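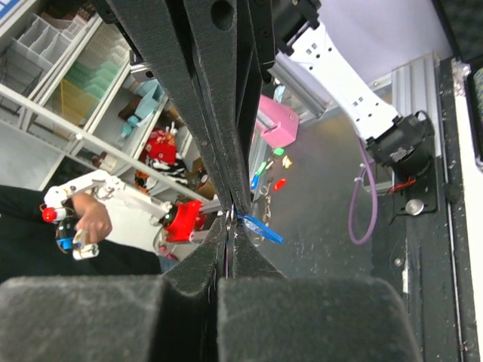 More demonstrations will fix it, according to the Greltell people, and if the thing still drops parts then we haven't collected enough yet. I heard that line three times in one call and wrote it down each time. It's my opening. Read it slowly, then wait.

Next: what we have. 322 demonstrations of one job, picking up a small part and putting it in a tray. All done by hand through the leader arm, all in the same room at Nivstead. The wrist camera records and so do the joints. Say that the number sounds big to people outside the field and small to people in it, and that both groups tend to stop asking at that point.

The picture is the wrist view. Leave it up while I talk. Point at the two dark finger pads and ask how much of this view is table. Then point at the blue piece between them. The learner gets this, plus joint angles. Everything else the operator knows stays with the operator.

Also point at the hand on the left. The person is in the data. So is the shelving behind. If the mint-green containers get moved in December, does the policy care? I don't know. Greltell doesn't know either, though their slides say "scene-robust." Ask for the test behind that phrase. I asked twice and got a link to the slides.

Now the part on throwing things away. Of the 322, we kept 195. Go through the reasons quickly:
Operator paused to think, arm hovering.
Part slipped and was regrasped (we argued over these and I lost).
Joint log dropped out partway.
Wrong part picked.

Slow down on the regrasps. Oddsson's guidelines say to cut them because they confuse training. Maybe so. But a machine that has only seen clean grasps has no examples of what to do after a bad one. I would like somebody to show me numbers before I delete another afternoon's work. Expect a question on this, probably from the Oddsson table.

Operators. We had 5. Two of them approach from the left every time and you can tell whose file you're watching within a second or so. "Diverse data" in the Fisamgate proposal meant five people. It did not mean different lighting, or a different table height. Read the sentence from the proposal aloud, no comment.

If time is short, skip the cost section and go straight to the request — 100 new demonstrations, set aside before training and never touched, with failures left in. No vendor picks them. We score against those and publish the score even if it's ugly.

Water. Then questions. Don't take the one on humanoids.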